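段ボール仕切り箱で机の上の小物を片づける

机の上というのは、放っておくと小物が増える場所である。充電器、名前のわからないケーブル、いつのまにか三つになったモバイルバッテリー。引き出しに入れれば忘れるし、出しておけば邪魔になる。うちでは両方を長年やってきて、どちらも極めたと思う。

このページでは、段ボールの仕切り箱をひとつ作って、机の小物をそこに集めるまでの手順を書く。プラスチックの立派な収納ケースも買ったことがある。Hosineの卓上トレーで、送料込み1781円。仕切りの幅がうちの持ち物と何ひとつ合わず、いまは輪ゴム専用の御殿になっている。段ボールなら合わなければ切り直せる。

用意するもの

・浅めの段ボール箱 ひとつ(角がつぶれていないもの)
・仕切り用の段ボール板 二、三枚
・カッターと定規
・幅広のテープ(色は好みで)
・鉛筆
・あきらめのよさ

テープだけは安物を避けたい。最初に使ったものは夏にべたべたになり、箱を持ち上げたら机の天板まで一緒についてくる勢いだった。

手順1 まず全部出す

机の上と引き出しの中身を、いったん全部広げる。ここで「これは別」と言って何かを脇によけたくなるが、よけたものは半年後もそこにある。全部出す。

出したら分ける。分類は細かくしないほうがいい。友人のニザール(Nizar Abu Hammour)はケーブルを端子の形と長さと色で分けようとして、途中で夕飯になった。翌日もまだ途中だった。うちでは次の四つで済ませている。

毎日使うもの
週に一度くらい使うもの
何に使うのかわからないが捨てる勇気のないもの
ゴミ

三番目がいちばん多くても気にしなくていい。どこの家でもそうだと信じている。

手順2 寸法を測る

毎日使うものを並べて、いちばん大きいものの幅を測る。仕切りの間隔はそれより指一本ぶん広くする。ぴったりに作ると、入れるときは気持ちがいいが、出すときに爪が折れる。

カード類や小さな包みのような平たいものは、寝かせずに壁に立てかけるつもりで考える。寝かせた平たいものの上には、必ず別の平たいものが乗る。その下のことは誰も覚えていない。

手順3 仕切りを切る

仕切り板は、箱の内側の長さより気持ち短く切る。高さは箱の縁と同じか、少し低いくらい。段ボールの波の向きは縦にする。横にすると、ケーブルを放り込んだだけで腰が抜ける。

十字に組む場合は、二枚の板のそれぞれ半分の高さまで切り込みを入れ、片方は上から、片方は下から差し込む。切り込みの幅は板の厚みと同じ。ここを広く切りすぎると仕切りがぐらぐらする。私は三回やった。四回目でようやく、鉛筆で線を引いてから切るという先人の知恵にたどり着いた。
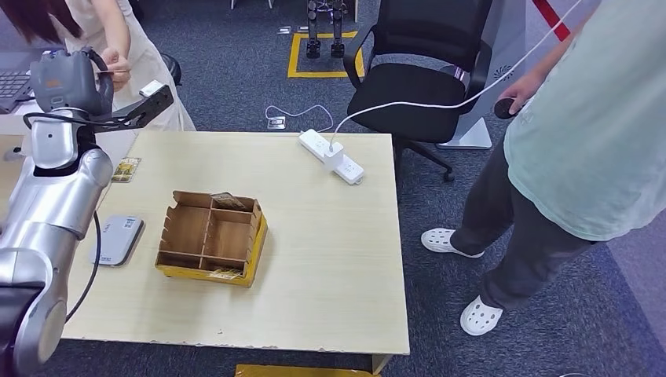

手順4 縁をテープで補強する

段ボール箱は下のほうから傷む。引きずるし、湿気も吸う。下の縁をぐるりとテープで一周巻いておくと、もちがだいぶ違う。目立つ色にすると、机が散らかっていても箱のありかだけはわかる。それを片づいていると呼ぶかどうかは各自の判断に任せる。

巻くときは角から始めないこと。角に継ぎ目がくると、そこからめくれる。辺の真ん中あたりから始めて、最後は指二本ぶん重ねて終わる。

手順5 置き場所を決める

箱は机の真ん中に置きたくなる。できたばかりで誇らしいからだ。一日だけならいい。翌日からは利き手と反対側の奥に移す。手前に置くと、箱に入れるつもりのものが箱の前に並びはじめ、やがて箱に手が届かなくなる。

電源タップを机の上に出している人は、タップの位置を先に決めてから箱を置く。順番が逆だと、充電のたびにコードが箱の上を横切り、持ち上げたはずみで中身ごと連れていかれる。タップは壁側の奥、コードは机の後ろへ落とす。前の縁から垂らすと、椅子を引いたときに肘掛けか膝のどちらかが引っかける。うちは両方だった。

充電中の機器は箱に入れない。熱がこもるので、机の平らなところに出しておく。箱に戻すのは終わってから。

手順6 中に入れる

毎日使うものは手前の区画。週一のものは奥。謎のものは箱に入れず、封筒にまとめて日付を書く。私の封筒には「11月2日(月)」と書いてある。5月になっても一度も開けていなければ、中を見ずに処分する約束である。見ると情が移る。

区画はひとつ空けておく。これは妻のウィダードの案で、最初は無駄だと言って反対した。結果として、鍵も小銭もよその人のイヤホンも全部そこに入っている。反対した件については、なるべく話題にしないようにしている。

うまくいかないとき

仕切りが倒れる
切り込みが広すぎるか、箱の底が反っている。切り込みなら段ボールの切れ端をはさむ。底なら、もう一枚敷く。

箱ごと滑る
底の四隅に滑り止めを貼る。布テープを丸めて貼っても一応は止まる。そして二度と動かない。

すぐいっぱいになる
箱を大きくしてはいけない。箱が大きくなったぶんだけ物が増える。手順1に戻る。

材料費はテープ代を入れても500円でおつりがきた。カッターの替刃を含めると746円だが、あれは私が折ったので勘定に入れていない。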